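Search this site
Search
Print this page | E-mail this page

# Bistus: Council Complaints Dataset, Naltodham

## Summary

Bistus is a set of 1,251 published notices about complaints made against elected members and candidates in Naltodham. Each record holds the text of one notice, the date it was posted, the stage the complaint had reached and the outcome, where there was one. The set was put together for people who study how allegations in local politics are reported and closed.

It was compiled by Ayman Belhaj from public pages only. Nothing in it came from leaked papers, private letters or interviews.

Last updated: 20/06/2026

## What is in it

- `notices.csv` — one row per notice, 1,251 rows
- `mentions.csv` — one row per press mention linked to a notice, 3,926 rows
- `stages.csv` — the list of stage codes and what they mean
- `CHANGES.txt` — corrections, newest first

The two main files join on `notice_id`. A notice can have many press mentions or none. A press mention always belongs to one notice. If an article covered two complaints it appears twice, with the same `article_ref`.

## Stages

There are five stage codes: received, under review, referred, closed and withdrawn. The council changed its own wording more than once, so the original phrase is kept in `stage_raw`. Use `stage` for counting and `stage_raw` for quoting.

"Closed" does not mean that a complaint was upheld or rejected. For that you need the `outcome` column, which is blank for a good many older notices. A blank means the council page gave no outcome. Please don't read it as "no case to answer".

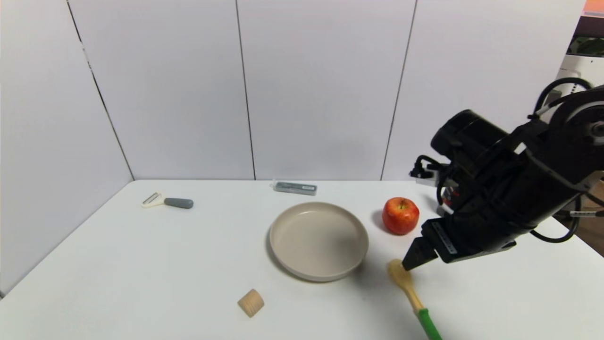 The press mentions come from two local titles, the Tillitz and the Bouazza. Both keep open archives. The Tillitz archive is complete for the years covered, but the Bouazza has gaps where the paper moved to a new site, and some of its headlines were rewritten after the first printing. Where both versions could be found, the earlier one is in `headline` and the later one is in `headline_later`.

Opinion columns and readers' letters are left out. So are reports that name a member but don't refer to the complaint.

## Names

Elected members and candidates are named where the notice names them. People who made complaints are not named anywhere in the set, even if a newspaper printed their names at the time. In the notice text they are replaced by `[complainant]`, or by `[complainant 1]`, `[complainant 2]` and so on if more than one came forward. Lawyers and family members who spoke for them are treated in the same way.

All of this was done by hand. If you find a name that was missed, write to the contact address before posting it in a public thread.

## Known problems

1. Four notices were posted twice with different dates. Both copies have been kept and are marked `dup = 1`.
2. Notices scanned from paper have spelling errors left by the scanner. Those in members' names have been put right; the others have not.
3. The `ward` column uses the ward names in force when the notice was posted. Boundaries have moved, so the same street can fall under two names.
4. Dates in `mentions.csv` are the dates shown on the archive page, and for the Bouazza this is sometimes a day later than the printed paper.

The May release had a fault in the join column which dropped the last digit from long notice numbers. Anyone still working from that copy should download the files again.

## Uses

The set is suitable for looking at how long complaints take, how they are worded and how much coverage they get. It should not be used to rank members by conduct — a complaint is an allegation, and a well-known member will draw more of them than a quiet one. It also leaves out anything settled informally, as no notice was posted in those cases.

## Licence and citation

Free to use and share with credit. Please cite as: Belhaj, A., *Bistus: Council Complaints Dataset, Naltodham*, and give the date of the version you used.

Corrections are welcome through the contact form. Include the `notice_id` and a link to the page that shows the right text.

Print this page | E-mail this page

We use cookies to remember your settings and count visits. Accept | Manage cookies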